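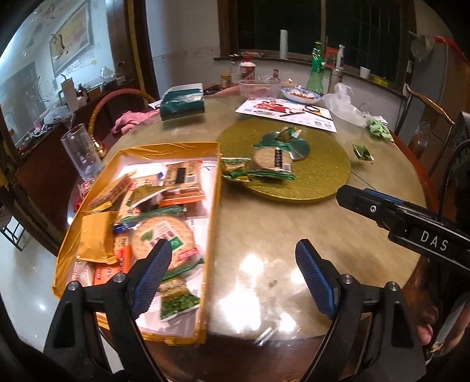

What kinds of snacks may be placed in the shared snack tray?

Individually wrapped, commercially packaged items that keep at room temperature may be placed in the tray. Crackers, rice cakes, roasted peas, cookies, and similar dry goods are suitable. Each packet must be sealed and must carry its original label, including the list of ingredients and the date by which it should be eaten.

Which items are not accepted?

The residence does not accept homemade food, opened packets, fresh fruit, chocolate during the warm months, or anything that requires refrigeration. Items containing alcohol are also excluded. Chocolate may be offered again from October until the end of spring.

Who may take snacks from the tray?

The snacks are provided for residents of Villca House and their registered guests. There is no charge. Residents are asked to take what they intend to eat that day and to leave the remainder for others. Guests attending a meeting in the dining room are welcome to help themselves while the meeting is in progress.

Is there a limit on how much one person may take?

No fixed limit applies. The House Office asks that residents refrain from taking several packets of the same kind at one time, particularly in the evening, when the tray is not restocked until the following morning. A resident who needs a larger quantity for a trip or a long shift should speak with Flor Sotelo in the House Office, who can usually provide it from the pantry.

Where does the tray belong?

The tray belongs on the round dining table, to one side of the turntable. It should not be placed on the turntable itself. The tray is larger than the turntable can safely carry, and packets have been thrown to the floor when the two were used together. When the table is set for a meal, the tray is moved to the sideboard and returned once the table has been wiped.

May the tray be taken to a bedroom or to the study?

The tray remains in the dining room at all times. Residents may carry individual packets to their rooms, provided that the wrappers are disposed of in a lidded bin.

How is the tray arranged?

Large, flat packets such as round crackers are laid near the middle, where they are less likely to be crushed. Long packets may be leaned against a side wall. Small packets are placed in front, within easy reach. Heavier items should never be set on top of crackers or rice cakes. Labels should face upward wherever possible, as several residents rely on them to check for allergens.

The arrangement does not need to be exact. Packets shift over the course of the day as people reach in, and it is sufficient to straighten them when the tray is filled.

What is the tray made from?

It is a box wrapped in orange-yellow material, with a white interior. The residence has used wrapped boxes for this purpose for several years. They are light, easily replaced, and do not scratch the tabletop.

How should the tray be cleaned?

All packets should be removed and the interior wiped with a dry or barely damp cloth. The tray must not be soaked, rinsed under a faucet, or placed in the dishwasher. Crumbs in the corners may be loosened with a soft brush. If the wrapping begins to lift or the base becomes soft, the tray should be handed in at the House Office – please do not repair it with kitchen tape, which leaves a residue on the table.

How should the dining table be cleaned?

The marble-patterned top has a glossy finish that shows smears readily. A soft cloth with a small amount of mild dish soap is adequate for daily cleaning, followed by a second cloth to dry the surface. Scouring powder, steel wool, and bleach must not be used. The reddish-brown wooden rim should be dusted and, where sticky, wiped with a cloth that has been wrung out well. Water should not be left standing where the rim meets the top.

How should the turntable be cleaned?

The turntable has a glittery surface that may hold grease and fine crumbs. It should be wiped in place, with one hand holding it still. Residents should not lift or dismantle it. If it becomes stiff or noisy, the matter should be reported using a maintenance slip.

May hot dishes be placed directly on the tabletop or the turntable?

Hot dishes must be placed on a trivet or a folded cloth. Trivets are kept in the second drawer of the sideboard. The same rule applies to teapots and rice cookers.

How often is the tray restocked?

The tray is checked every morning and restocked when it is less than half full. Restocking is carried out by the resident named on the duty list posted outside the kitchen. Supplies are held in the pantry, on the shelf marked Dining Room. The monthly allowance for shared snacks is 255 dollars, and purchases are made on the first and third weeks of the month.

What is the procedure for restocking?

The older packets are taken out first. New packets are placed at the bottom or toward the back, and the older packets are returned on top. The date on each packet should be checked at this time. Any packet within 14 days of its date is moved to the front so that it will be eaten first. Packets past their date are discarded and entered in the pantry notebook.

How are allergens handled?

All items remain in their original packaging so that residents may read the ingredients for themselves. The residence cannot guarantee that the tray is free of any particular allergen. Products with peanuts or tree nuts as a main ingredient are kept in a separate closed container on the sideboard and must not be mixed with the contents of the tray. Residents with a severe allergy should inform the House Office in writing when they move in.

A packet has a label in a language that I do not read. What should I do?

Many of the snacks are imported or are brought by residents returning from visits home. Rin Kikuchi and Thaís Teixeira keep a binder of translated ingredient lists for the products most often found in the tray. The binder is stored beside the telephone. If a product is not listed, it is advisable to choose another item until the label has been translated.

May residents contribute their own snacks?

Contributions are welcome, subject to the rules given above. They should be left in the pantry basket and not placed directly in the tray – this allows the dates and ingredients to be checked beforehand. Once contributed, an item is considered shared and cannot be reserved or reclaimed.

What should be done with a torn or leaking packet?

A torn packet should be discarded at once, even if the contents look sound. Nearby packets should be wiped, and the tray emptied if crumbs have spread. Residents are asked not to fold or clip a torn packet and leave it for others.

Where do empty wrappers go?

Plastic and foil wrappers go in the gray bin by the dining room door. Paper and cardboard sleeves go in the recycling box beneath the counter. Wrappers are not to be left in the tray, where they are easily mistaken for full packets.

May I request a particular snack?

Requests may be written on the sheet inside the pantry door. Anselmo Lozano reviews the sheet before each purchase. Preference is given to items requested by at least two residents and to items that are sold in individual portions. Requests that cannot be met are marked on the sheet with a short explanation.

Whom should I contact with further questions?

Questions about supplies and allergens should be addressed to Flor Sotelo in the House Office, extension 824. Questions about the dining room furniture, including damage to the table, the rim, or the turntable, should be addressed to Yeison Yupanqui in Maintenance. Messages left after office hours are answered on the next working day.

Page last revised August 4, 2022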